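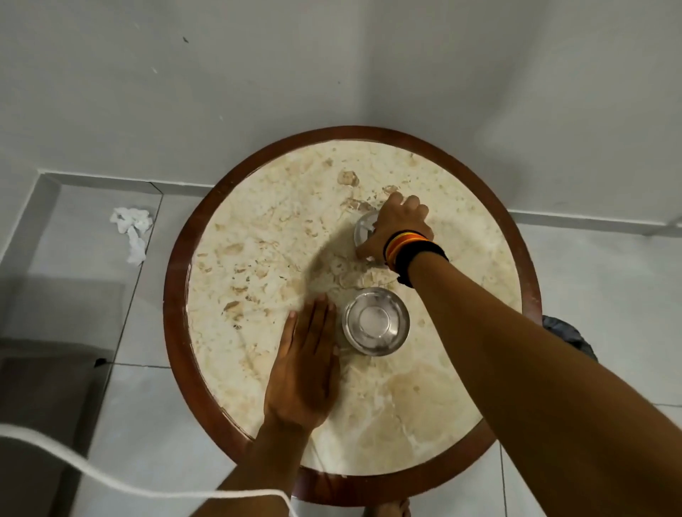
Figure 1. Marble tabletop with wooden rim; glass cup and steel bowl.

Summont Surface Care Project, Ocampo section. The task was to clear and clean one round marble top without marking the stone.

Items were lifted one at a time,

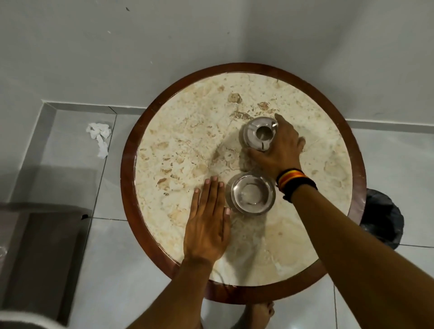 never dragged — steel bases can scratch polish. Water was limited to 400 ml.

Hand tools were reviewed last. Our plan permitted plastic edges only. The metal scraper, held in the right hand beyond the wooden rim, falls outside that rule and needs its own trial in November.

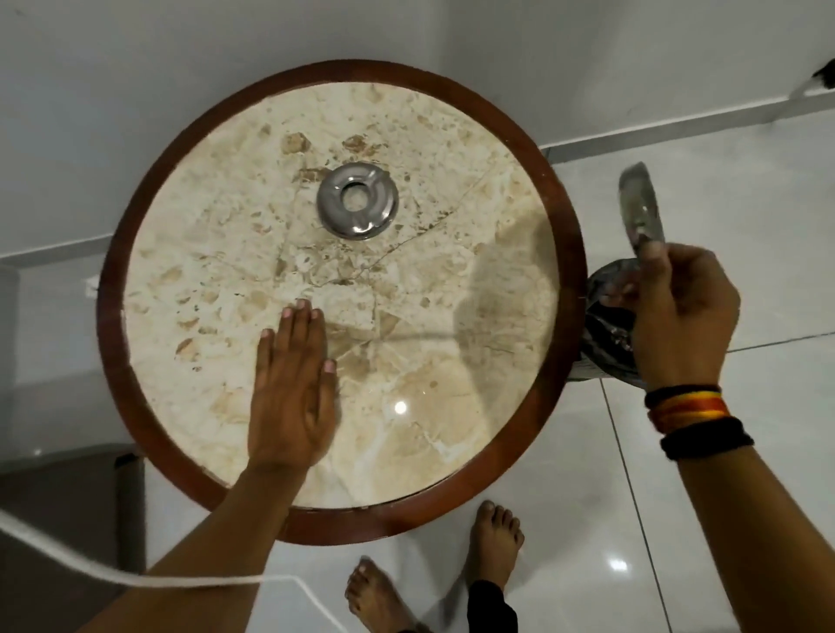 Veined stone calls for a light touch at every stage. Fine branching veins cross the pale surface between the tan patches, and a blade should not be run over them until their depth is known.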